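List: bimanual-bench
Subject: Re: Gripper comparison, Trundberg vs. Brekke fingers, second round
14 replies | 6 shares

Tormod Berge wrote:
> Before you change the fingers on both sides, can you say what you are
> holding constant? In the first round the Brekke set was run with a
> different wrist camera angle and a different closing current, so I can't
> tell which of the three helped. Also, how are you treating two-arm
> tasks where only one gripper slips? I would count those against the
> gripper that slipped and leave the other one alone.

Fair points on the first round. I have thrown out those numbers and started over. Setup for the second round is as follows.

Arms, mounts and controller are unchanged. Both arms are bolted through the front panel cutouts and share the same floor panel as before. The wrist cameras went back to the original angle and the bracket screws got thread locker, so the angle should stay put between finger swaps. Exposure is locked. Closing current is limited in the controller config to the same value for both finger sets, and the config file is now hashed into the header of every log.

The Trundberg fingers are the stiff ones with the flat inner face. The Brekke fingers are the same length but flex more under load, and the pads are softer. I ran each set on both arms at once. Mixing sets left and right would have saved time, but the calibration offsets differ and I did not want to maintain two tables.

Task A is the box task. Both grippers come in from opposite ends, close on or press against a flat rectangular box, square it to the floor panel, and lift. The box starts at a slight random angle. Cable routing matters more here than I expected. With the cables tied tight to the long links, the wrist joint showed a small position error near full extension, and it went away when I left a loose loop.
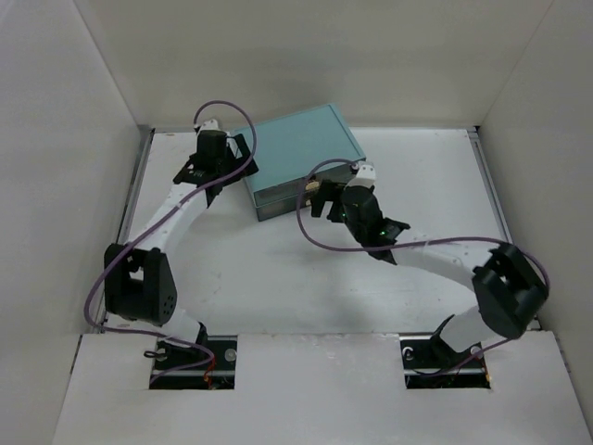 Task A came out nearly even. With the Trundberg set the box stays where the first contact leaves it, so any error in approach shows up as rotation at the second contact. With the Brekke set the fingers take up part of that error and the box ends up straighter, but it sags a little once lifted. Each set had 53 attempts. I lost 2 Trundberg attempts to a controller watchdog trip and reran them from the same start poses. I am counting slips the way you suggest, by the gripper that slipped. Attempts where both lost contact inside the same log window go in a separate column, and those are not assigned to either arm.

One warning for anyone copying this. Motor current is a poor contact signal on the Brekke fingers. They bend before the current rises, so a threshold tuned on the Trundberg set fires late. I moved contact detection to finger position error with a short filter and used that for both sets. It is slightly slower on the stiff fingers, but the same rule applies to both, and I care more about that for a comparison.

Task B is small item picking. The items are lip-balm-size tubes, longer slim tubes, and clear plastic pieces, laid close together on a white tabletop. Some lie parallel, some touch or nearly touch. The gripper has to take one item without dragging its neighbor. A drag is scored as a partial even if the target item is picked cleanly.

This is where the two sets separate. The Brekke fingers are wider at the pad and push the neighbor whenever the gap is less than the pad thickness. The Trundberg fingers fit into the gap but tend to roll a round tube out of the grasp if they close off center. Most of the Trundberg failures are of that kind, and most come from the same cause: the grasp point is estimated from the wrist camera, and the estimate on clear plastic is bad. The white surface shows straight through the clear tubes, so the segmentation finds the cap and loses the body. The grasp then lands close to the cap end. On colored tubes the same estimator gives a center I can use.

I tried fixing this in software first. Training on a further 3,000 wrist frames from Task B, hand labeled with full tube outlines, helped with the green and red tubes and did little for clear ones. Changing the approach helped more. If the gripper stops short, takes a second look from a slightly different wrist rotation, and merges the two estimates, the grasp point moves toward the middle of the tube. The cost is about 2 seconds per pick.

There is also the problem of finger occlusion. The lower part of the view is taken up by the fingers at all times, and an item sitting between them at the bottom of the image is only partly in view. I now mask the finger region per finger set. The Brekke mask has to be larger to allow for flex.

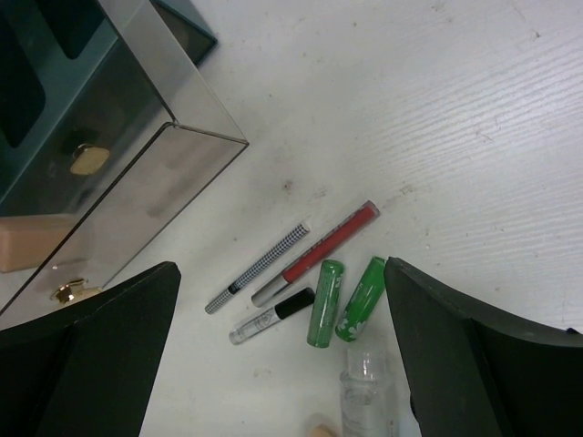 Berge has since answered off list that the second look should be run with both finger sets before any table goes out, as otherwise the comparison is between two pipelines and says little about fingers. He would also like the pad thickness reported with each result, and he asked whether the Drurnmont pads would fit the Trundberg fingers, given that the screw spacing looks the same on the drawings.

I agree on the first two. Task B will be rerun from the start with the second look enabled for both sets, and the earlier Task B runs will be kept in the archive but left out of the table. The Drurnmont pads do fit, with a thin shim behind each one. I have only one pair, so they can go on one arm at a time. That is enough for Task B and rules them out for Task A.

Logs go up on the Kisteck share when the rerun is finished, probably in September. Raw wrist video will be included for Task B only. If anyone needs the Task A joint logs before then, send me the format you want, as the native one needs our reader.

Reply | Reply all | 14 replies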